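Flatora Workshop Notebook
Entry: Twine stock and bench layout, September
Entered by: Banafsheh Nikzad

1. Purpose

The purpose of this session was to settle the layout of the wooden table before the autumn packing work begins, and to decide which twine is to be kept as the standard tie for the Jelatico sample parcels. The previous entry on cord (notebook page 806) left both matters open.

2. Table

The work area is marked on the tabletop in thin gray tape. The large rectangle is to be retained until the parcel sizes have been confirmed with Asadi. Tape was chosen over pencil, as pencil marks are hard to lift from this grain without sanding. The pink square and the small green cube should be left where they are found during a session. Small white debris had collected near the front edge and is to be brushed off before any paper is laid down.
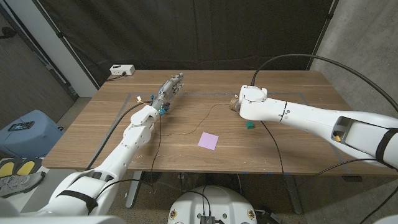

Siamak Kordestani asked whether the taped rectangle could be made smaller, since the parcels in the first Jelatico order are short and he would like the remaining surface for labels. Banafsheh Nikzad agreed to review this after the first order has been tied. Until then, labels are to be prepared on the side shelf.

Action: the thin dark wire lying across the tabletop is to be routed along the back edge. Anju Shakya to complete.

3. Twine

Two materials were considered, the natural jute and the waxed cotton supplied by Wuton. The cotton gives a cleaner knot but slips on coated card. The jute holds on the first turn and can be retied. Its drawback is shedding, and fibers must be kept away from the label adhesive.

The cut length is set at 140 cm for the standard parcel, to allow a double cross and a bow. Nima Naseri had proposed a shorter length with a single cross. This was tried on three cartons and the corners shifted on one of them, so the proposal was set aside.

The order for the season is 3,000 cut lengths. Cutting is to be done in batches and the lengths hung over the rail, not coiled in the box, where they tangled last season.

Jute is kept as a ball. The ball is to be held while the free end is drawn, as it rolls if set down on the table.
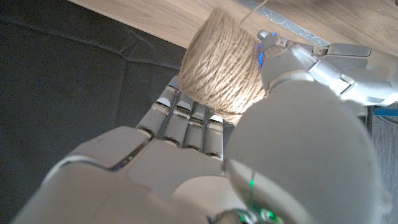
4. Outstanding items

Confirm parcel sizes with Asadi. (Kordestani)
Return the unused cotton to Wuton, with the delivery note. (Asamoah)
Replace the shears; the present pair frays the jute at the cut.
Label trial on coated card to be entered on a separate page.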